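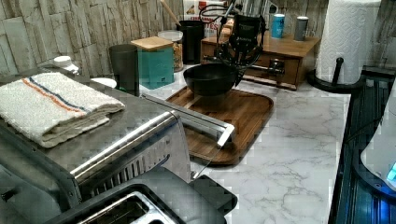

The back counter at Windatard, towel included.

Windatard is a cooking school for adults who own a kitchen and would like to be on better terms with it. We opened in September 2006 above the Duvonard shoe repair shop, with one stove, 11 stools and a class called Knives for the Nervous. Six people came. Two of them had thought it was a self-defense course, and one of those stayed on for soup.

Florante Bañez started the school after 70 months in hotel kitchens, a figure he worked out on his last day and has brought up regularly ever since. He still teaches the Monday beginners. The rest of us teach whatever he has decided he's tired of, which at the moment is eggs.

What we teach

Our basic course is called Counter. It runs eight evenings, and for the first of them you won't cook a thing. You will take everything off a counter, look at it, and put back what you plan to use that night. People complain about this on the feedback cards and then write to us in July to say they've done it at home and found the good scissors.

After that come onions, rice, one decent chicken, pan sauces, and an evening on leftovers that we used to call Second Supper until someone arrived expecting two suppers.

The room

We moved to the Waweru building when the stairs at the old place began to outrank the cooking in our reviews. The counters are white with gray veins, and they show every crumb, so we wipe them more than we used to. Dry goods go in canisters and jars toward the back. Wooden spoons stand up in a holder. Towels get folded and put somewhere a person with wet hands can reach, and there is a long-running dispute among the staff over whether the top of an appliance counts as somewhere.

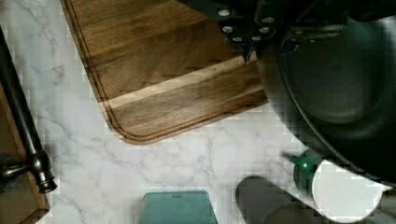
Boards are the other thing we're fussy about. Give yourself more wood than you think you need, and keep it close to the pan - most of what lands on a beginner's floor was on its way between the two. We like a groove near the edge for anything juicy. Florante oils the wooden ones himself on Sunday nights and doesn't want help, though he does want it noticed.

Everything else gets washed as you go. We don't have a dish crew. You're the dish crew, and it's in the fee.

Some numbers, as our website person says every About page needs them. At the last count 1,672 people had finished Counter. Nearly 100 of them have taken it twice, and we've chosen to find that flattering.

Gift certificates

They don't expire. Somebody came in last spring with one from the Duvonard days, signed by a teacher who now sells boats in Bridska, and we honored it. She took Knives for the Nervous.

Classes are Monday through Thursday evenings. Bring an apron and closed shoes, and eat a little something first, particularly on onion night.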